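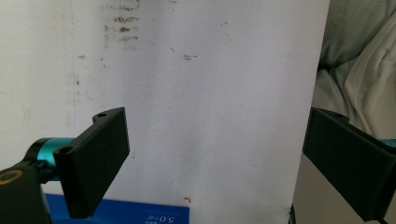 Nutomport sells its hand-held gripper as a way to teach a robot chores without owning the robot, at least until you're ready for one. You squeeze the handle, do the job yourself, and the software turns your motion into something an arm can copy. I had the kit for most of July and spent more evenings with it than I care to add up. The fingers are flat black plates, screwed on, with teal mounts behind them, and they open wide enough that a big white sheet standing up still leaves you plenty of room to get lined up. So far so good. My trouble is with nearly everything after the squeeze.

The manual says 12 demonstrations are enough for a simple task. I gave it 82 of one task, moving a small box from one end of a table to the other, and sent the files to Gaurav Sachdeva, who has an arm and more patience than I do. His arm got the box across five times out of the first ten. He thought that was pretty good. I thought it was a coin toss.

Part of the blame is mine. My early runs were sloppy, and I changed my grip halfway through. But the whole pitch is that ordinary people can do this, and ordinary people are sloppy. The app will happily accept a run where you fumbled, went back and tried again, and there's no easy way to trim it. You keep the whole thing or throw it out. I threw out a lot.

Flat plates are fine on boxes. On blankets and anything else that folds they're a pain, and I kept having to come in at an angle I'd never use with my own hand. Softer tips cost extra. The thing also gets heavy. After almost 106 runs in all, counting the ones I tossed, my wrist was sore for two days.

Jyoti Chauhan tried it after me and liked it better than the remote-control rig from Dubey, where you steer the arm with a joystick and wait for it to catch up. I'll give Nutomport that much. Doing the job with your hand near the object is faster, and you can feel when you've bumped something.

Would I buy one? At the current price, no. If they add a trim tool and put the soft tips in the box, I'd borrow it again.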